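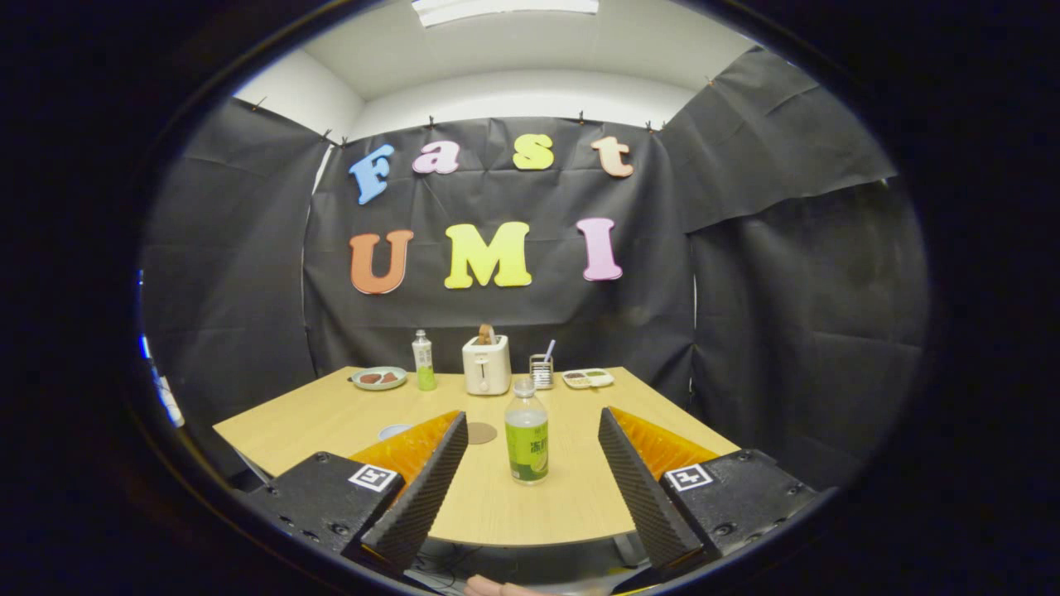
Comité d'évaluation des équipements
Compte rendu de la réunion de juillet 2026
Site de Nenddale, salle de démonstration

Présidence : Mhairi Mackay
Participants : direction technique, service des achats, atelier de Sesside, représentant de la société Stindari
Excusé : service juridique

1. Approbation du compte rendu précédent

Le compte rendu est approuvé sans modification. La direction technique demande que les annexes soient désormais transmises avec la convocation.

2. Examen du kit de préhension Lamont

Le représentant de Stindari présente l'offre relative au kit Lamont, composé d'une pince à main à deux mâchoires, d'un logiciel d'enregistrement et d'une licence annuelle. L'opérateur exécute lui-même la tâche, pince en main, et les gestes enregistrés servent ensuite à l'apprentissage du bras automatisé.

Le poste d'essai comprend une table en bois clair entourée de tissu noir. Les objets retenus sont d'usage courant : bouteilles en plastique, grille-pain, assiette, plateau à compartiments. La tâche de référence est la saisie d'une bouteille de boisson verte placée parmi ces objets.

L'atelier de Sesside communique le bilan de la période d'évaluation : 967 séquences enregistrées, dont 752 jugées exploitables après relecture. Les rejets concernent principalement des pertes de suivi lorsque l'opérateur incline fortement la pince. Stindari indique qu'une mise à jour du logiciel doit corriger ce point et s'engage à la fournir sans supplément.

La direction technique relève que les marqueurs fixés sur les blocs de base des mâchoires doivent rester propres et dégagés. Elle demande que la notice en français précise la procédure de nettoyage ainsi que la périodicité de remplacement des garnitures. La version remise au comité ne traite ni l'une ni l'autre.

L'atelier signale par ailleurs que le tissu du poste se plisse et s'affaisse par endroits. Il est convenu d'étudier une fixation plus rigide, à la charge du site.

3. Conditions financières

Le service des achats présente le devis révisé. Le prix unitaire s'établit à 1727 euros hors taxes, licence de la première année comprise. Le service estime que le tarif de renouvellement, non plafonné dans le projet de contrat, constitue une réserve sérieuse. Stindari transmettra une proposition écrite.

Mhairi Mackay rappelle que toute commande reste subordonnée à l'avis du service juridique sur la propriété des enregistrements.

4. Décisions

Le comité se prononce favorablement, à l'unanimité, sur l'acquisition de quatre kits, sous réserve des points suivants :
- remise de la notice complétée ;
- plafonnement du tarif de renouvellement ;
- avis favorable du service juridique.

La période d'évaluation est prolongée jusqu'en septembre. L'atelier de Sesside conserve le matériel dans l'intervalle et reprendra les essais avec la version corrigée du logiciel.

5. Questions diverses

Le service des achats demande que les consommables soient désormais commandés sur une ligne distincte. La demande est acceptée.

L'ordre du jour étant épuisé, la présidente lève la séance.

Documents récents
Grille d'évaluation des équipements, version révisée
Convention de prêt de matériel, site de Sesside
Compte rendu de la réunion précédente
Règlement intérieur du comité

Comité d'évaluation des équipements, Nenddale | Contact | Mentions légales | Haut de page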